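Dust! Where does it all come from?

I wiped my desk on Wednesday, and by teatime the next day I could write my name on it with one finger. How does that happen when the windows are shut and I've hardly moved? I went off to find out, and I've been staring at fluff ever since (my family are being very patient).

Dust is a mixture. Some of it is soil that came in on your shoes. Some of it is pollen from plants, or crumbs, or tiny flakes of skin. Yes, your skin! You lose little bits of it all day long and never feel a thing. And a lot of it is fibres, which are the very thin threads that rub off jumpers, towels, carpets and socks. When fibres tangle together we call them lint.

So why do we spot it in some places and miss it in others? It's mostly to do with colour. Pale specks on something black stand out like stars at night. Put the same specks on light grey and your eyes slide right past them. 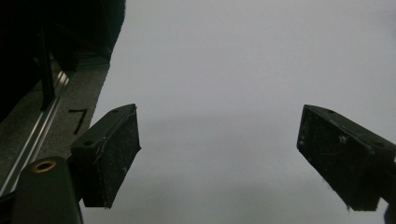
Osvaldo Orlandini: My gran keeps a black piano and she says it's the dustiest thing in the house, but the white shelf next to it was just as bad when I ran my finger along it!

Well tested, Osvaldo! You can try something like it at home. Find one sheet of black card and one sheet of white card, put them side by side on a shelf, and leave them alone for a week. Then look closely at both. A magnifying glass is brilliant for this, and a torch held low down at the side is even better, as every speck gets its own little shadow.

Rough things are good at catching dust too. A rough surface is full of tiny bumps and dips, and fibres snag on them the way a woolly sleeve snags on a bramble.

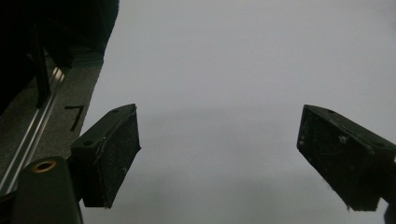
Page last changed: August

If you want to pick the lint off your card afterwards, wrap some sticky tape round your hand with the sticky side out and dab. Don't blow on it! The dust only flies up, floats about and lands somewhere else, quite possibly on my desk.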